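Sondora: Keeping a Small Town Music Archive
Student project report, May 19, 2018

1. Purpose

Sondora is a collection of live recordings made at the Braltum folk and brass weekends. Most of it sat on cassettes in the back of the Lytvynenko record shop until the shop changed hands. Our project was to copy the tapes, label them, and make a list that the local radio station could search.

2. Method

We worked with 60 cassettes. Each was played once at normal speed into an audio interface and saved as an uncompressed file. We used two decks – one for copying and one for checking tapes with no label. Song titles came from the inserts where there were any, and otherwise from printed festival programs.

The list was kept in Cluramness, the cataloging program the school already has. Every track got an entry with band, year, instruments and sound quality. Where we could not identify a band we wrote "unknown" and left the field open.

3. Results

The finished list has 2836 entries, including short ones such as tuning, announcements and applause. Six tapes could not be copied. Four had snapped, and the other two played with no signal on either channel.

Brass bands take up more of the collection than we expected. The fiddle sessions are fewer but better recorded, probably because they were held indoors.

4. Problems

Tape speed varied between the original recorders, so some tunes play back sharp. We noted this in the entry and did not correct the file. Checking the titles also took longer than the copying did.

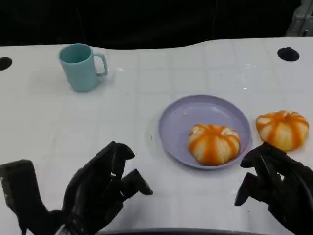

5. Further work

The station will get the list and the files in June. The unknown bands should be played to people who went to the weekends – this is the part we did not have time for.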